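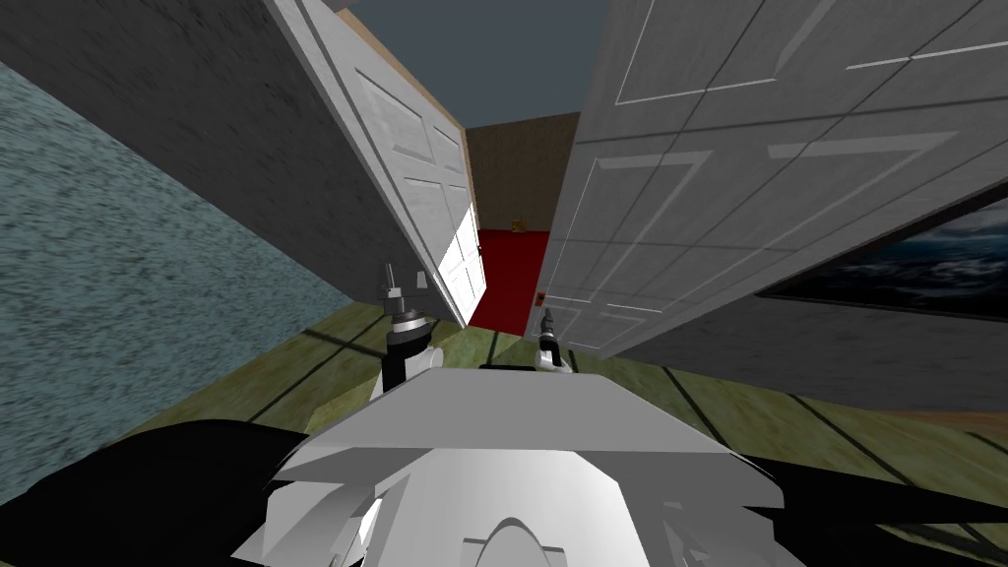 4.2 Timing and wording of burglary appeals

The second strand of the analysis concerns requests for information issued after residential burglaries. Earlier work on police communications in regional districts has tended to treat the media release as a single category, so that a road closure, a missing-person notice and an appeal for witnesses are counted together. Macaraeg and Eskildsen separated these types in their study of the Hendari district and found that appeals following property offences were shorter than other releases and were seldom updated. The present section applies the same separation to the Nerow district, where the police media unit publishes to a public website and distributes by email to local newspapers and community radio.

The corpus contains 3005 releases. Of these, 207 met the definition of a burglary appeal set out in Section 3.1, namely a release that refers to unlawful entry of a dwelling and asks members of the public to come forward with information. Releases concerning garages, sheds and other outbuildings were retained only where the dwelling had also been entered. Releases that reported an arrest without asking for information were excluded, although several were later linked to an earlier appeal and are used in that capacity below.

Each appeal was coded independently by two members of the research team. Disagreements were referred to a third reader, Brynhildur Dalsgaard, whose decision was taken as final. Most disagreements arose over the variable "specificity of request". A release that asks residents to "report anything suspicious" was coded as general; a release that names a street, a period of time and a type of evidence, such as dashcam or doorbell footage, was coded as specific. Releases that named a street and nothing further proved difficult to place, and the coding manual was amended in May to treat them as general. 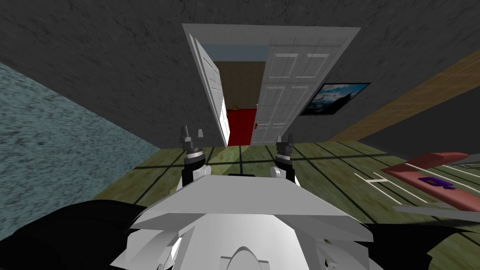 The interval between the reported offence and the publication of the appeal varied considerably. Where the release gave both the day of the offence and the day of the report, the interval was calculated from the report, on the view that the police cannot be expected to publicize an offence of which they have not been told. This choice matters for holiday dwellings on the coastal side of the district, where owners may discover a break-in long after it has happened. In such cases the release commonly gives a range of dates for the offence, and residents are asked to recall vehicles or visitors across the whole of that range.

Officers interviewed for the study described a working rule under which an appeal should be published within seven days of the report or not at all. The rule does not appear in the written guidance supplied to the authors. One station sergeant explained that appeals published later than this "bring in calls from people who want to know why we took so long", and that the calls occupied front-counter staff without assisting the investigation. A detective in the same station took the opposite view and regarded a late appeal as useful where stolen property was distinctive enough to be noticed at a market or in an online listing. The two positions were held in good faith, and the guidance as it stands -- a document concerned chiefly with privacy and the naming of suspects -- offers no means of choosing between them.

Newspaper treatment of the appeals followed the wording of the release closely. In the two weekly titles examined, the usual practice was to reproduce the first paragraph in full, to shorten the description of property, and to move the contact details to the end. The request for footage was frequently lost in this process. Where it survived, it was generally because it had been placed in the opening sentence. Villads Hafstein and Ingvar Hafstein report a similar pattern for community radio, in which bulletins are read from the first lines of the release and the announcer may have no opportunity to consult the remainder.
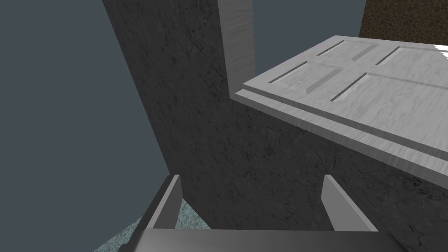
Figure 7. Interior wall and panelled door. Computer rendering. Source: Pemurari image collection.

The relationship between wording and public response could be examined only in part. Calls to the district information line are logged against an incident number, but the log does not record what prompted the call, and a caller who has spoken with a neighbour is indistinguishable from one who has read the newspaper. The authors have accordingly refrained from reporting response rates by medium. What can be said is that specific requests were more often followed by a logged call mentioning footage than were general requests. The association held for both urban and rural postings, but it should be read with caution, as specific requests were also more likely to be written where investigators already knew that a camera was present in the street.

A further limitation concerns corrections. Releases in the Nerow system may be overwritten after publication, and the earlier wording is not preserved. Archived copies were obtained from one of the newspapers and compared with the versions held online. In a small number of cases the street had been removed at the request of the householder, with the result that an appeal first issued as specific now appears in the public record as general. These releases were coded according to the archived wording where a copy could be found. No adjustment was made to the remainder.

The position of the householder in these decisions deserves closer attention than it has received. Officers stated that consent was sought before a street was named, though practice differed between stations, and the form used in one of them asks only whether the householder is willing to speak with a journalist. Eskildsen has argued in relation to Nørgaard that householders who decline publicity do so mainly out of concern that the dwelling will be entered again. The Nerow interviews offer some support for this reading. They also suggest a more ordinary reluctance, particularly among older residents, to have neighbours learn of the matter from the newspaper before the family has had a chance to tell them. The interview material bearing on consent is taken up again in Section 5, together with the responses of the media unit to a draft of these findings.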